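Notes for the founders' evening, Ludau, October 7, 2025
Talk: What we learned from asking for money

Thank everyone for coming, and thank Inês Bastos for the invitation and for moving the chairs twice. Say hello to the Zundex people if they made it.

Start with the first pitch. Rebecca and I had ten minutes with a small fund, and we spent seven of them on how the booking software worked. I loved that software, I could have gone on all night! The investor, a very patient woman named Vitória Mota, let me finish and then asked what a customer paid us each month. I gave her the yearly figure, divided it wrong in my head, and went pink. Pause here, people usually laugh.

Then the numbers, slowly. When we started Tratau we had 67 paying salons and a spreadsheet only Rebecca De Luca could read. By the time we raised, we had 601. Talk about the long stretch between those two, because that's the part folks in this room are living through right now, and it can feel awfully quiet in there. Mention the winter we lived on setup fees.

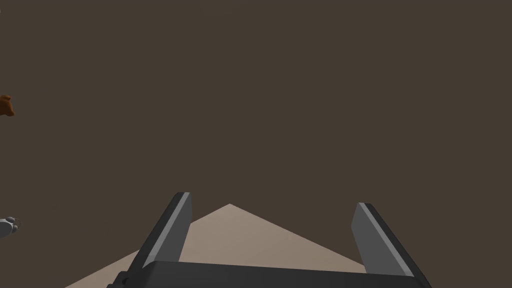 How much of the company should you give up in a first round?
Work out how much cash gets you to your next real milestone, add a cushion for things running late, and see what share that comes to at a price both sides can live with. We had a number in mind before we'd done any of that, and we had to walk it back in front of everybody.

Tell the Simão Valente story if there's time. He offered us the full amount over lunch, with a seat on the board and a say in hiring, and we very nearly shook on it before the coffee came. Our lawyer read the terms that night and called me at home — I was giving the kids a bath — and asked me to please not sign anything until she'd had some sleep. Don't make Simão the villain, he was kind about it and still sends us customers.

Drink some water. Questions next, and repeat each one into the microphone for the back rows. Remind them that the November session is on hiring, with Rosário Fonseca from Adeyemi, and that sign-up is at the door.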